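Uvosell - Kaffee & Küche
Startseite > Espresso > Einbaumaschinen > Virnov Nouri

Virnov Nouri
Espressomaschine in Säulenform mit Abtropfwanne und Rost aus Edelstahl

Lieferbar, Versand per Spedition
Auf die Merkliste | Frage zum Artikel | Datenblatt drucken

Wer schon länger bei uns einkauft, weiß, dass wir mit Espressomaschinen ein bisschen eigen sind. Wir nehmen ungern etwas ins Sortiment, das wir nicht selbst eine Weile im Laden stehen hatten, und bei der Nouri hat diese Weile zugegebenermaßen recht lange gedauert, denn wir wollten sie einfach nicht mehr hergeben. Sie steht bei uns auf dem weißen Tresen, dort, wo früher der große Zweigruppige war (manche von Ihnen werden sich an das Ungetüm erinnern!), und seitdem kommen die Leute herein, bleiben stehen und fragen erst einmal, wo denn eigentlich die Maschine sei.

Die Frage ist berechtigt. Von der Nouri sieht man wenig: eine dunkle, glänzende Säule, darunter die verchromte Brühgruppe mit dem Siebträger und zu Füßen des Ganzen die spiegelnde Wanne mit ihrem Rost. Das breite Gehäuse mit Tassenablage und Schaltern, das man von anderen Maschinen kennt, hat Virnov weggelassen. Kessel und Pumpe sitzen unter der Platte im Schrank, und oben bleibt der Tisch ein Tisch, an dem man auch einmal sitzen, schreiben oder Kuchen schneiden kann.

Für wen sie gedacht ist

Die Nouri ist eine Maschine für Menschen, die ihren Kaffee gern vor den Augen ihrer Gäste machen. Wir haben sie in offene Wohnküchen geliefert, in eine Zahnarztpraxis, in ein kleines Hotel mit Frühstücksbar und in den Besprechungsraum eines Architekturbüros, und überall hörten wir dasselbe: Man steht sich nicht mehr mit einem Kasten zwischen den Köpfen gegenüber. Wer allerdings am Vormittag eine ganze Schlange zu bedienen hat, der ist mit einer klassischen Gastromaschine besser beraten. Das sagen wir lieber vorher, bevor eine Palette wieder zurückreist. Rufen Sie uns in so einem Fall gern an, wir finden schon etwas Passendes.

Die Brühgruppe

Der Siebträger wird von vorn eingesetzt und mit einer kurzen, satten Bewegung nach rechts verriegelt. Das Doppelsieb fasst 18 Gramm, ein Einersieb liegt bei, und ehrlicherweise landet es bei den meisten Kunden nach einer Woche in der Schublade. Die Brühtemperatur ist ab Werk auf 90 Grad eingestellt, was wir für mittlere Röstungen sehr gelungen finden. Wer helle Bohnen mag, geht ein wenig höher. Das macht man am Regler unter der Platte, und man macht es einmal und dann lange nicht mehr.

Uns gefällt besonders, wie ruhig die Maschine arbeitet. Man hört ein leises Brummen aus dem Schrank, dann setzt der Espresso ein, und zwar in einem schönen dünnen Strahl, dem man gern hinterherschaut. Gerade deshalb empfehlen wir zur Nouri Gläser. Eine Porzellantasse hält die Wärme natürlich länger, keine Frage, aber in einem klaren Glas mit feinen senkrechten Rillen sieht man, wie sich der Kaffee unten sammelt und gegen das Licht ins Bernsteinfarbene geht. Meine Kollegin Rekha Bhardwaj schwört für zu Hause trotzdem auf ihre dickwandigen Tassen - da werden wir uns nicht mehr einig.

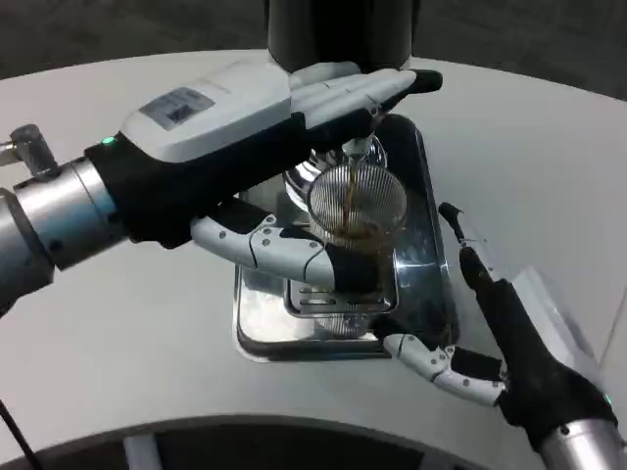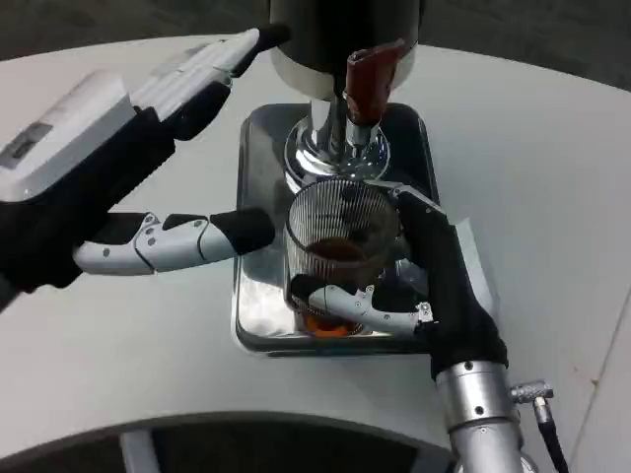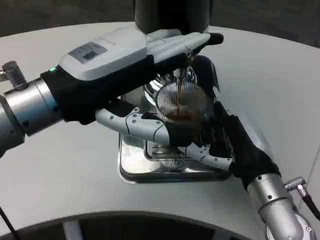
Passende Gläser

Zur Maschine führen wir die Glasserie Flukoment, niedrig und gerade, in klarer Ausführung mit Rillen. Die Rillen sind nicht nur hübsch, man hat das Glas damit auch gut im Griff, wenn die Finger einmal feucht vom Spülen sind. Heiß wird so ein Glas selbstverständlich trotzdem, darum fasst man es am besten oben am Rand oder stellt es nach dem Bezug kurz ab. Wärmen Sie die Gläser vor, am einfachsten mit einem Schluck heißem Leitungswasser. Direkt aus dem Kühlschrank oder vom kalten Fensterbrett gehören sie nicht unter die Brühgruppe.

Hohe Latte-Gläser passen nicht darunter. Der Abstand zwischen Auslauf und Rost ist mit Absicht knapp gehalten, damit es nicht spritzt und die Crema beisammen bleibt. Wenn Sie große Milchgetränke machen, ziehen Sie den Espresso zuerst in ein kleines Glas und gießen um. So machen wir es im Laden auch, und bisher hat sich noch kein Gast beschwert.

Wanne und Rost

Über die Wanne könnte ich lange schreiben, und meine Kollegen lachen schon, wenn ich damit anfange. Sie ist aus Edelstahl, rechteckig, mit rundum abgerundeten Ecken, und genau diese Ecken sind es, die einem das Leben leicht machen. Man fährt einmal mit dem Tuch hindurch und ist fertig, es bleibt kein Kaffeesatz in irgendeiner Kante sitzen. Der Rost mit seinen parallelen Schlitzen lässt sich ohne Werkzeug herausheben und kommt in die Spülmaschine. Die Wanne selbst hat einen Ablauf, der wahlweise an den Siphon oder an einen Auffangbehälter im Unterschrank geht.

Hochglanz ist Hochglanz, das muss man mögen. In der Wanne spiegelt sich alles, die Maschine, das Glas, die Deckenlampe und die eigene Hand, und bei sehr kalkhaltigem Wasser sieht man nach einem langen Vormittag auch die Tropfen. Ein weiches Tuch, ein wenig Essigwasser, danach trocken nachwischen. Bitte keine Scheuermilch und keine Stahlwolle! Wir hatten eine Kundin, die es gut gemeint hat, und eine neue Wanne ist leider kein günstiges Ersatzteil.

Aufbau und Anschluss

Für den Einbau brauchen Sie eine tragfähige Platte, einen Unterschrank mit belüfteter Rückwand, eine Steckdose und einen Wasseranschluss mit Absperrventil. Die Plattenstärke sollte mindestens 22 Millimeter betragen. Weiß beschichtete Platten sehen zur dunklen Säule besonders schön aus, wie wir finden, aber wir haben die Nouri auch schon in Eiche und in einen alten Terrazzotisch eingesetzt. Bei Naturstein lassen Sie den Ausschnitt unbedingt vom Steinmetz machen. Die Schablone liegt der Maschine bei, auf Wunsch schicken wir sie vorab, damit der Schreiner oder der Steinmetz schon anfangen kann, während die Maschine noch unterwegs ist.

Planen Sie rechts vom Siebträger etwas Platz ein. Der Griff steht schräg zur Seite nach vorn, und wenn dort gleich eine Wand oder ein hoher Obstkorb kommt, stößt man sich beim Ausspannen die Knöchel. Linkshänder arbeiten nach unserer Erfahrung gut mit der Maschine, wenn auch links ein Stück freie Fläche bleibt. Die Mühle kann auf derselben Platte stehen oder ein Stück weiter hinten, nur eben nicht direkt über der Wanne, sonst rieselt das Kaffeemehl hinein.

Den Anschluss machen wir im Umkreis unseres Ladens selbst. Evander Rankin kommt mit dem Werkzeugkoffer, baut ein, spült durch und zieht mit Ihnen zusammen die ersten Bezüge, bis Mahlgrad und Menge stimmen. Planen Sie dafür bitte einen halben Tag ein, und wenn es geht, haben Sie schon frische Bohnen im Haus. Weiter weg arbeiten wir mit Fachbetrieben zusammen, die Adresse bekommen Sie mit der Auftragsbestätigung.

Pflege

Nach jedem Bezug den Siebträger ausklopfen und die Gruppe kurz spülen. Am Abend das Duschsieb abwischen, den Rost herausnehmen, die Wanne auswischen. Einmal in der Woche mit Blindsieb und Reiniger rückspülen. Die Säule selbst braucht nichts als ein feuchtes Mikrofasertuch. Auf dem dunklen Glanz sieht man Fingerabdrücke, vor allem im Gegenlicht, und wer Kinder im Haus hat, wird das Tuch wohl gleich daneben liegen lassen.

Den Wasserfilter tauschen Sie je nach Härte. Ein Teststreifen liegt in der Zubehörschachtel, und falls er beim Auspacken verloren geht (das kommt vor, er klebt gern am Karton), schicken wir einfach einen neuen.

Im Lieferumfang

Säule mit Brühgruppe
Siebträger mit Griff
Einersieb, Doppelsieb, Blindsieb
Abtropfwanne und Rost aus Edelstahl
Technikeinheit für den Unterschrank
Anschlussschlauch und Ablaufschlauch
Schablone für den Ausschnitt
Zubehörschachtel mit Teststreifen und Bürste

Nicht enthalten sind Mühle, Tamper, Gläser und Wasserfilter. Wir stellen Ihnen gern ein Paket zusammen und machen dafür einen ordentlichen Preis.

Garantie und Ersatzteile

Virnov gibt zwei Jahre Garantie auf die gesamte Maschine. Dichtungen, Duschsiebe und Roste haben wir immer am Lager, Griffe meistens auch. Mit der Technikeinheit kommt man als Laie nicht weit, da rufen Sie bitte an, bevor Sie etwas aufschrauben.

Aus den Kundenstimmen

"Wir haben lange überlegt, ob wir wirklich ein Loch in unsere neue Platte sägen lassen. Mein Mann hat das Zimmer verlassen, als es so weit war. Inzwischen ist die Maschine der Platz, an dem sich bei uns alle treffen, und der Kaffee ist wunderbar." Flora Semple

"Schöne Maschine, leise, schnell sauber. Einen Stern Abzug für die Anleitung, die ist sehr knapp gehalten. Der Anruf bei Uvosell hat dann geholfen." Morag Drummond

Die Anleitung ist tatsächlich dünn, Frau Drummond hat recht. Wir haben deshalb ein eigenes Blatt mit den ersten Handgriffen geschrieben und legen es jeder Lieferung bei.

Ausprobieren

Sie können die Nouri bei uns im Laden jederzeit in Ruhe ausprobieren, auch mit Ihren eigenen Bohnen. Melden Sie sich am besten kurz vorher, dann heizen wir sie rechtzeitig auf und haben jemanden frei, der Zeit für Sie hat. Ansprechpartnerin für Vorführungen und Einbaufragen ist Sorcha Niven. Fragen zu bestehenden Bestellungen beantwortet das Büro, bitte mit Auftragsnummer.

Häufig zusammen gekauft: Glasserie Flukoment, Tamper mit Holzgriff, Reinigerpulver, Abklopfbehälter

Artikeltext zuletzt überarbeitet: Juni 2020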